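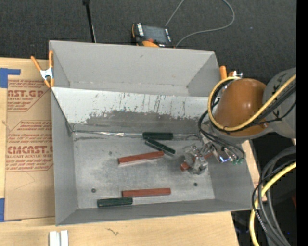 机器手真的会“想”吗？去开放日看一看

首页 科学 动物 动手做 问问大人 往期

Trollomik公司门口的海报上写着一行大字：“来见见会思考的机器手！”

我站在海报底下看了好一会儿。会思考？思考什么？早饭吃什么？我写给孩子们看的科学文章写了很多年，见过会“思考”的洗衣机、会“思考”的电饭锅，还有一把号称会“思考”的牙刷。所以现在一看到这三个字，我就会先把本子翻开，写上一个大大的问号。

这家公司在一个叫Jivberg的小镇上，开放日那天是四月里的一个星期二，下午一点半开门。进去以后先领一张贴纸，再领一张宣传单，然后跟着地上的箭头走到后面的Ahmadpour楼。他们的演示就在那栋楼的一层。楼里有点吵，有个小男孩一直在问厕所在哪里，有个女孩把贴纸贴在了额头上。

下面我把那天看到的、问到的都写出来。有些问题我得到了回答，有些没有。没有回答的，我也会告诉你。

先说说它在干什么

机器手面前是一个灰色的敞口大箱子，里面散放着红色和绿色的长条块。机器手要做的事情，说出来你可能会失望：从箱子里抓起一块，举起来，再放下。就这样，一遍又一遍。

有个小朋友看了不到一分钟就说：“这我也会啊。”

没错，你也会。你一岁多的时候大概就会了。可是请你先别走，因为这件事对机器来说比看上去要麻烦得多，而且正是在这么简单的活儿上，我们才好检查海报上的话到底有几分是真的。要是机器在跳舞、翻跟头，你光顾着鼓掌，就不会去想它是怎么做到的了。

手伸进箱子里，夹爪围住了一个红色的长条，别的长条有的贴着箱底的边，有的斜着躺在旁边，两个绿的差一点就碰在一起。你想想看，如果让你闭着眼睛，戴着厚手套，只用两根手指去拿，你会先拿哪一个？贴着边的那个好拿吗？挨在一起的那两个呢，会不会一夹夹起来一双？

你睁着眼睛的时候，根本不会问自己这些问题，手一伸就拿到了。机器却得把这些问题一个一个变成数字，算出来，再动。

机器手是怎么“看见”东西的

给我们讲解的人叫达乌德·扎雷伊（Davoud Zarei），他说话很快，一高兴就更快。他说他们给控制机器手的程序起了个名字，叫Bralider。

我问他：“Bralider看得见那些块吗？”

他说看得见呀，当然看得见。

我又问：“它知道那是块吗？”

这下他停了一停，然后说，得看你说的“知道”是什么意思。

我喜欢这个回答。大人要是说“得看你是什么意思”，常常说明你问到了重要的地方。

事情是这样的。照相机拍下一张画面以后，交给电脑的是一大堆小格子，每个格子里有几个数，代表这一格有多红、多绿、多蓝。你可以自己试一试：找一张方格纸，只许往格子里填数字，不许画画，填出一个苹果来。填完了拿给家里人看，看他们猜不猜得出。电脑收到的东西就跟那张纸差不多，只不过格子多得多。

程序要在这一堆数里找出：哪些格子连成一片，颜色差不多，形状像一根长条？长条的中间在哪儿？它朝哪个方向躺着？找到以后，就把位置和方向告诉手臂，手臂再照着去。

所以，说它“看见”了，勉强可以，我们平时也说照相机“看见”了什么。说它“认识”那些块，我就不太同意了。你认识你的铅笔盒，知道它是做什么用的，知道它掉在地上会响，知道那是外婆送的。程序手里只有一个位置和一个方向。要是有人在箱子里放一根香蕉，它可能也会老老实实地去夹。

我当场就问能不能放一根香蕉。达乌德说不行，会弄脏。

颜色为什么这么鲜明

我注意到，箱子是灰的，块是红的和绿的。灰色的底上放红色的东西，谁都一眼就能看出来。绿的颜色深一些，不过在灰底上也还算清楚。

我请你做个小实验。把一块深色的积木放在浅色的桌子上，走到房间另一头看它，很清楚吧？再把它放到一块花花绿绿的毯子上，退到同样远的地方看。难了没有？

机器也一样。如果箱子里是一堆灰色的螺丝钉，又亮又反光，一颗压着一颗，那么找起来就要难得多。我并不是说用红绿长条就是作弊。科学家做实验，总是从容易的开始，等容易的做好了，再换难的。可是海报上应该写清楚：“来见见会在灰箱子里找彩色长条的机器手！”这样写，来的人大概会少一点，但写的是实话。

箱子里还有一块斜着的板，磨得很旧，上面是一道一道的划痕，箱底也有擦过的印子。看到磨旧的东西，我总是比看到崭新的东西放心一些。那些痕迹是谁留下的，怎么留下的，我没有问到，光看也看不出来。

你自己的手有多厉害

说机器手之前，先说说你的手，不然这样比不公平。

拿一个鸡蛋（最好是煮熟的），再拿一块石头。你拿鸡蛋的时候用多大劲儿，拿石头的时候用多大劲儿？没有人告诉过你一个数字，可是你的手自己就调好了。你的指尖下面藏着很多小小的感觉器官，有的管压力，有的管抖动，有的管冷热。东西刚要打滑，你还没来得及想“哎呀”，手指就已经捏紧了。

再试一件事：把一只手伸进书包里，不许看，把橡皮摸出来。你摸到本子、摸到尺子，一下子就知道不是，继续往旁边摸。这件事许多机器手做起来都很吃力，因为它们主要靠照相机，一进书包就什么都看不到了。

机器手也有比你强的地方。它不会打哈欠，不会因为隔壁在放动画片就走神，叫它把同一个动作做上一整夜，它也没有意见。它也没有意见可提。

那天有个女孩问：“它会不会觉得无聊？”达乌德笑了，说Bralider最喜欢加班。我把这句话记在本子上，在旁边又画了一个问号。大人很喜欢这样说机器：“它喜欢这个”“它今天心情不好”“它学得可认真了”。当玩笑听没有问题，我自己也对着打印机骂过。可是听多了，你会慢慢以为机器里面真有一个小人儿，正在用功。里面没有小人儿，里面是程序，程序是人写的，用来练习的材料也是人准备的。

“自己学会的”是什么意思

宣传单上第二句让我画问号的话是：“它完全靠自己学会了抓东西。”

好，我们慢慢来看。

首先，箱子是谁放到那里的？人放的。箱子两边有橙色手柄的弹簧夹子，是谁夹上去的？人夹的。旁边桌上那张包着棕褐色保护纸的板子（纸上印着红字，英文写的是亚克力板），四角里看得到的地方用蓝色胶带贴住了，胶带是谁撕下来、谁贴上去的？也是人。机器手自己可不会跑去文具店买胶带。

再往后想。是谁决定要抓红的和绿的长条，不抓别的？是谁告诉程序，抓起来算“好”，掉下去算“不好”？

最后这个问题最要紧。一个程序“学习”抓东西，大概是这样的：它试一次，然后得到一个分数。抓住了，加分；没抓住，不加分。它就把里面的数字稍微改一改，下回再试。试得多了，拿高分的做法就会越来越多。这有点像你玩“冷了、热了”的游戏，蒙着眼睛找东西，旁边的人喊“热了热了”，你就往那边走。

找到东西的是你，可是没有旁边喊的那个人，你能找到吗？所以我会说，它是在很多人的帮助下练会的。这句话印在宣传单上也放得下。

还有一种练法，是人先抓给它看，它照着学。我问Bralider用的是哪一种。达乌德说两种都用了一点，再细的他就不肯讲了，说这是公司的秘密。好吧，公司可以有秘密。不过既然有秘密，就不要用“完全”这个词。

数字时间：请把铅笔拿出来

现在来到我最喜欢的部分。宣传单的背面印着一个很大的数，比我的手掌还大：

1,029次成功！

旁边的爸爸妈妈们都“哇”了一声。我没有哇。我举手问：“一共试了多少次？”

如果试了1,029次，次次成功，那真是了不起。如果试了一百万次才成功这么几回，那还不如请一只猫来抓。只告诉你成功了多少次，不告诉你试了多少次，就好像你跟妈妈说：“我这次考试做对了八道题！”妈妈一定会问：“一共几道？”

达乌德不知道。他去叫来了他的同事埃拉赫·肖克里（Elaheh Shokri），她是负责记录数据的。她翻了翻电脑，很爽快地说，总的次数他们没有放进宣传单，因为前期有一段时间的失败没有全部记下来。

你看，她没有骗人，她说得很清楚。可是这么一来，那个大大的数字，我们就没有办法拿来判断机器手好不好了。失败的没有记全，成功的却记得一个不漏，这样算出来的成绩总会好看一些。你以后在别的地方也会碰到这样的数字，广告里尤其多。

我又问，这1,029次用了多少天。她说51天。

来，我们一起除一除。1,029除以51，等于20还多一点点。也就是说，平均每天成功二十次多一点。我不知道你怎么想，我觉得这个数小得有点奇怪，因为开放日那天下午，光是我站在那儿的时候，它就试了比这多得多的次数。埃拉赫说，那51天里有很多天是在修东西和改程序，根本没有抓。这我相信。做机器人的人，大部分时间都在修东西。宣传单上倒是没有写“我们修了很久”，我觉得可以写，我会更喜欢他们。

我们自己来数

既然没有总数，那就自己数吧。我请了旁边两个愿意帮忙的孩子，一个看着机器手，一个在本子上画正字。数之前，我们先定好规矩，这一步千万不能省：

一、夹爪伸进箱子，又抬起来，算试了一次。
二、抬起来的时候夹着一个块，算成功。
三、夹起来了，可是还没放好就掉了，算失败。
四、一下夹起来两个，怎么办？

第四条我们吵了一会儿。画正字的孩子说，夹了两个比夹一个还厉害，应该算两次成功。看机器手的孩子说不对，说好了一次拿一个，多拿就是错。最后我们决定算失败，因为我去问了埃拉赫，她们自己也是这样算的。

你可能会说，这有什么好吵的呢？可是规矩不一样，最后的数就不一样。如果先看到结果再定规矩，人就会忍不住挑那个让自己高兴的规矩。连科学家也会这样，所以他们才要在实验开始以前把规矩写下来。

我们数了105次。成功的有80次。

那么失败的就是25次。用80除以105，大约是0.76，换句话说，每试四次，差不多有三次成功。

这算好还是不好呢？看你要它干什么。如果是在家里陪你玩搭积木，四次里掉一次，没什么要紧，捡起来就是了。如果是帮外婆端热汤，四次里掉一次，那谁也不会让它进厨房。要是放在工厂里，一整天都在抓，那么后面就得站一个人，专门捡掉下来的块。到那时候你会想，干脆让那个人来抓不好吗？

我把我们的数给达乌德看，他有一点不服气，说下午窗户那边的光变了，影响了照相机，平时要比这好。也许是真的。光线变了，那些小格子里的数也会跟着变，这我们前面讲过。可是真的房间里，太阳本来就会动。我请他下次挑一个阴天、一个晴天各数一遍，把两个结果都印出来。他说会考虑。

它失败的时候什么样

我觉得，看机器人，看它失败比看它成功有意思。可惜很多演示的时候，一失败，讲解的人就赶快站到前面挡住，说：“来来来，大家看这边。”达乌德只挡了一回，后来就不挡了，这一点我要表扬他。

我在本子上记下了这么几种失败。

夹偏了。夹爪下去的地方和块差了一点点，合上以后什么都没有夹到。好笑的是，它照样抬起来，照样移到旁边，照样张开，把一团空气好好地放下。你要是跟它一样，端着一个空杯子假装喝水，喝完还擦嘴，你的朋友会以为你在开玩笑。它没有在开玩笑，它是不知道手里没有东西。

夹住了一头。长条块要夹在中间才稳，夹住一头，另一头就会往下坠，晃两下，掉了。你可以用两根手指捏一把尺子试试，先捏中间，再捏最边上，比一比哪个更费劲。

碰到邻居。它想拿这一个，夹爪的边却先撞到了旁边那一个，把它推到别处去了。这时候程序手里的位置就是旧的，得重新看一次。

贴着边。靠着箱子边的块最难办，手指要插到块和板的中间去，可那里没有缝。我看见它绕着一个这样的块试了好几回，后来就去抓别的了。

有一个孩子喊起来：“它放弃了！它生气了！”

它没有生气。程序里大概有一条是这样写的：试了几次都不行，就换一个。写这条的人很聪明。

那个带屏幕的手持盒子是什么

箱子后面的深色地面上，放着一个黑色和橙色相间的手持控制器，有一块深灰色的屏幕，屏幕下面是一个橘红色的圆钮，后面拖着细细的灰色电线。好几个孩子都伸手指它，问是不是游戏机。

那可不是游戏机。这样的盒子是给人用来指挥手臂的，可以让手臂慢慢地往左、往右，把它领到一个地方，再让它记住。孩子们接着问，要是出了事怎么办。达乌德讲了紧急停止：工业用的机器手臂，都应该有一个一按就停的按钮，放在人伸手够得着的地方，颜色要醒目，让人慌张的时候也找得到。

我在这里多说两句。手臂看起来动得慢，可是里面的电机很有力气，它也不会因为你是小孩就轻一点。它前面那些小格子里如果没有“手指头”这一项，那么在它那儿，你的手指头就不存在。所以不管哪里的开放日，有线就站在线外面，没有线就离远一点，有袖子或者围巾垂下来的要收好。让你摸你再摸，没说让你摸就先问。

电线为什么这么多

大家画机器人的时候，总是画得光溜溜的。真的机器手可不是那样，它浑身都是线。手臂上绕着一根黄色的电缆，从橙棕色的圆关节旁边绕过去，一直往上爬；黑色的细管子和电线弯弯地垂到夹爪上；夹爪旁边还有绿色的小接头，接在深颜色的管子头上。

一个戴眼镜的男孩问：“这些线会不会被扯断？”

埃拉赫回答说，会的，线断掉是她们最常修的毛病。手臂转来转去，线也要跟着弯来弯去，弯的次数多了就会坏。线留得太短会绷住，留得太长又会挂到别的东西上。她说，有一回她找了一上午的毛病，程序从头看到尾，一个错都没有，最后发现是一个插头松了。

你的身体里也有“线”，神经就是。可是你转胳膊的时候，从来不用担心它们打结，它们都好好地长在里面，破了一点还常常能自己长好。看完机器手，我晚上回家洗碗的时候，对自己的胳膊多了几分佩服。

再问一遍：它会思考吗

走之前我又回到海报底下。我想公平一点，所以把两边的话都写在本子上。

说它会的人可能这样讲：它要从好几个块里选一个，选了以后要决定从哪个方向夹，夹不到还会换。我们人做这些的时候，不就是在思考吗？

说它不会的人可能这样讲：它只是在算。它不知道自己在抓东西，也不想抓东西。把箱子换成花的，把块换成没见过的，它就可能不行了。一个会思考的人，换个箱子照样会拿。

你站哪一边？你可以先不回答。我自己比较靠近第二边，但是我也承认，“思考”这个词到底是什么意思，大人们吵了很久也没吵清楚。用一个谁也说不清楚的词来做广告，有一个很大的好处：别人很难证明你说错了。

我把这个想法讲给达乌德听，他想了想，说海报是别的部门做的。

下次你去看机器人，可以带上这些问题

把它们抄在纸上，叠好放进口袋。问的时候要有礼貌，可是别因为对方是大人就不敢问。

它试了多少次，成功了多少次？两个数都要。
成功是怎么算的？规矩是什么时候定的？
能不能换一个东西让它试试？（香蕉恐怕不行，可以带一块橡皮。）
把灯关掉一盏，它还行吗？
它是自己在动，还是有人在别的地方操纵？
今天以前它最后一次坏掉是什么时候，坏在哪里？
哪些事情是人帮它做好的？

其中第五个问题，我那天差点忘了问。有的演示里，机器人看上去自己在动，后面却有一个人拿着遥控器。那样做也没什么错，遥控机器人很有用，可以到危险的地方去，只是应该说明白。达乌德说那天没有人遥控，程序自己在跑。我看了看周围，没看到有谁在操纵，不过我也没有本事检查他们的电脑。所以我能写下来的只有：他是这么说的，我没有看到相反的情形。

在家可以做的：当一回机器手

需要两个人、一个鞋盒、几支彩色铅笔或者几根长条积木、一块蒙眼睛的布，还有两把勺子。

把铅笔散放在鞋盒里。一个人当“手”，蒙上眼睛，两只手各拿一把勺子，只许用勺子夹。另一个人当“眼睛”，只许说左、右、前、后、下、夹、抬，别的字都不许说，叹气也不许。

夹二十次，记下成功几次。然后两个人交换，再夹二十次。

做完以后改一改再来：把铅笔全推到盒子边上；或者把几支铅笔并排挨在一起；或者让“眼睛”只许看一眼，看完就转过身去，凭记忆指挥。哪一种掉得最多？你们的成绩有没有超过80比105？

记得在夹第一下之前就把规矩写好，特别是夹起来两支怎么算。做完了可以把两个数都寄给我们，只寄一个数的，我们会写信问你要另一个。

联系编辑部 | 投稿与读者来信 | 版权所有，转载请先来信 | 返回顶部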